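The Gromthorpe Chamber Orchestra opened its doors in a converted grain exchange with 9 players and a borrowed set of timpani. Under its music director, Ilham Mandagi, the ensemble now presents a full subscription season and has given 107 premieres, many of them by composers in the early years of their careers.

Mandagi, who trained as a violist, took up the post after two seasons as assistant conductor at Zatstead. Her programs typically place a new score beside a familiar one, and the orchestra rehearses the new work first, while the players are fresh.

"An audience will follow you a long way if the playing is prepared," she said.

The coming season begins in October with a concerto for clarinet and strings by Boyang Wei. Shiyu Cao, the orchestra's principal clarinet, will be the soloist. Wei revised the slow movement twice after hearing it read in the spring, and the final version runs four minutes shorter than the first.
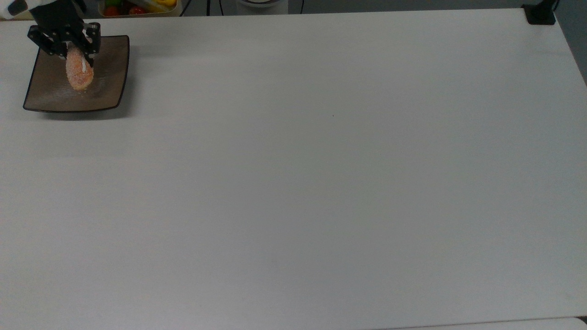
The second program pairs a Haydn symphony with a suite by Paora Hapeta for winds and percussion. Both concerts will be given in the orchestra's 178-seat hall, where the stage was extended last year to make room for a larger wind section. Subscriptions are available through the box office, and student tickets are released on the day of each performance.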